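Dry lab bench rules, draft 2 – comments please

Posted by benchrat_503, Sunday, April 5, 2020
Last updated by thread starter after reply 9

benchrat_503 wrote:
We have to hand a set of house rules for robotic suturing practice to the people at Wulstead before they let us on their bench, and the old ones from December were one page that mostly told you where to put your coat. Draft 2 is below. Tear it up.

1. Check the life count on every instrument before it goes on an arm. Write it on the sheet.
2. Training instruments never go back in a clinical tray. Ever. Mark them.
3. Both tips in view before either one moves.
4. Cut thread to length before you start. No working off the full strand.
5. Hold the needle or the tail. Do not grab the middle of the strand with the jaws.
6. Pads get retired after 300 stitches.

knotyet wrote:
Rule 6. Who is counting to 300? I have trouble counting to the end of my shift.

benchrat_503 wrote:
The Brimar sheet said 300 so I wrote 300.

knotyet wrote:
The Brimar sheet also says to store pads flat in a cool dark place, and ours live on top of the fridge. Retire a pad when the cuts stop holding a stitch. Anybody with hands can tell.

lukloft wrote:
"Anybody can tell" is how we ended up at Luklow with a pad that was more hole than pad. People got scolded for tearing it when a stern look would have torn it. I want a number. It doesn't have to be 300.

knotyet wrote:
Then say one pad per trainee per block and be done. No counting.

benchrat_503 wrote:
I can live with that. Changing 6.

grommet4 wrote:
My fight is with rule 5. I agree you shouldn't crush suture with a needle driver if you're going to rely on that bit of suture. But on a practice pad, with a tie that gets trimmed off afterward? The jaws have to hold the thread somewhere. Write it the way it's taught: don't grip any part that will end up in the knot or in the tissue. As worded, a person following rule 5 can't tie anything.

lukloft wrote:
Disagree. If you let them grab wherever on the pad, they grab wherever later. The robot gives you no feel worth mentioning, and the thread frays before you notice. Keep it strict and let the instructor relax it.

grommet4 wrote:
A rule everybody has to break by the second throw isn't strict, it's decoration.

pedalpusher wrote:
Can I ask for a rule about where you put stitches? We get people closing the cut nicely and then parking an extra one out in the open pad to warm up, and the next person can't tell what was graded. I don't mind warm-ups. I mind guessing.

knotyet wrote:
Warm-up corner. Draw a box. People respect a box more than they respect me.

pedalpusher wrote:
Fine, a box. Also please say something about long tails. I spend almost as much time moving loose thread out of the way as I do tying.

benchrat_503 wrote:
Merging all that. Rule 5 now reads "Do not grip any part of the thread that will stay in the stitch." Lukloft, I know. Rule 4 gets "and keep the free end out of the line you are working on." I'm putting a view of the bench into the handout between rules 3 and 4, since the Rivas people complained last time that our rules had no pictures and read like a parking ticket. Both tips in view, black thread, two cuts partly closed, a stitch off on its own for pedalpusher to be annoyed by.
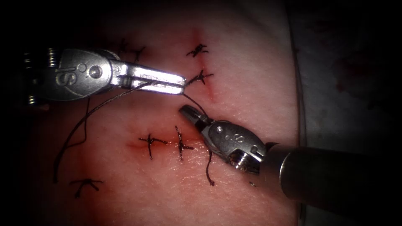

REPLIES TO THE MERGED DRAFT

lukloft wrote:
There's a long curve of free thread lying right across the pad. Under new rule 4, is that a pass?

benchrat_503 wrote:
It ends off to the left of the lower cut. I'd pass it.

lukloft wrote:
I'd pass it with a face.

grommet4 wrote:
And the left jaws are closed on the thread. Whether that part stays in the stitch I couldn't tell you from a still, so my wording survives another day.

pedalpusher wrote:
No box drawn anywhere on it, I notice.

knotyet wrote:
Put the box in draft 3. And rule 2 needs to say who marks the instruments and with what, or we'll be doing this again in December.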